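Checklist de vistoria: cadeados, chaves e bancada
Sala de apoio do depósito Kekgate, ronda de terça
Preenchido por quem sempre preenche (eu), com conferência de Eun-seong Yeo

Antes dos itens, um recado: quem for usar esta folha na próxima ronda pode escrever nos comentários à vontade, eu adoro ler! Só marcar "OK" em tudo não ajuda ninguém a comprar peça.

1. Bancada firme, sem balanço
OK. Empurrei pelos dois cantos da frente e ficou quieta.

2. Tampo sem rachaduras nem farpas
OK com observação. Tem risco branco por todo lado naquele cinza salpicado, mas passei a mão e nada arranha. É só feio mesmo.

3. Estante bem apoiada
OK. Os pacotinhos de lanche continuam na prateleira de baixo e por mim podem ficar, desde que ninguém empilhe nada pesado em cima deles.

4. Comida e bebida longe das ferragens
NÃO CONFORME. A caixinha de suco estava em pé na bancada, a um palmo do cadeado aberto. Suco e latão não combinam, gente, e suco dentro de cilindro combina menos ainda (já perdi uma tarde inteira limpando um assim). Lugar de suco é na prateleira.
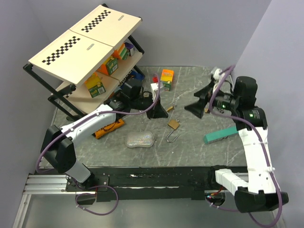

5. Cadeado aberto tem que ficar com a chave junto
Parcial. A chave pequena estava logo ali, solta, e eu prefiro mil vezes na argola. Chave solta some, escorrega para trás da bancada, vai embora no bolso de alguém... Pedi argolas à Trandier, caixa com 85, e acho que dá para o ano todo.

6. Haste sem ferrugem e sem folga
OK nos que testei. O teste é simples: fecha, puxa com vontade, balança para os lados. Se estalar, separa. Um de haste comprida me deixou na dúvida, então testei de novo com calma e passou.

7. Cilindro gira livre
OK, com um porém: o número 28 da lista está pesado. Botei grafite em pó, pouquinho, e vou repetir na próxima. Por favor, nada de óleo de cozinha! Parece que resolve na hora e depois junta uma pasta horrível lá dentro.

8. Rebites e plaquinha
Item novo, sugestão do Eun-seong, e achei ótimo. Nos modelos com plaquinha decorada na frente, é para olhar os dois rebites, um em cada ponta, e forçar de leve com a unha. Se a placa mexer, vai para a caixa de reparo. Aproveitem para conferir a chave, que tem que entrar até o fim e sair sem briga.

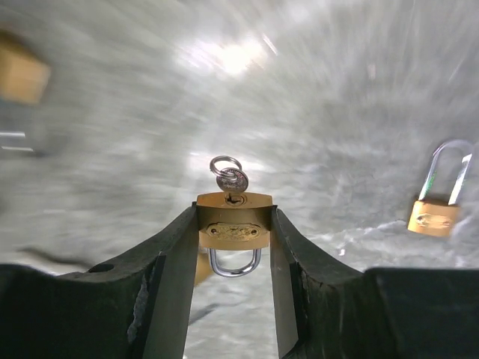 Kekgate, junho

Comentários depois da ronda

Recebi o orçamento da Zekis para repor os cadeados que já estavam na caixa de reparo: 335 cada um, do modelo reforçado. Achei salgado! A Matlala faz um lote fechado por 2.710, mas aí vêm mais do que a gente precisa, e guardar cadeado novo em gaveta também tem seu custo. Vou deixar as duas propostas presas na prancheta para quem quiser opinar.

9. Lista de chaves atualizada
Pendente. Faltam as cópias. O Eun-seong ficou de passar a limpo, a letra dele é muito melhor que a minha.

10. Bancada liberada no fim do turno
Pendente. Guardar cadeados fechados, chave na argola, argola no gancho. O suco, quem trouxe leva.

Próxima ronda: terça, logo depois do café. Tragam o grafite, o meu está no fim.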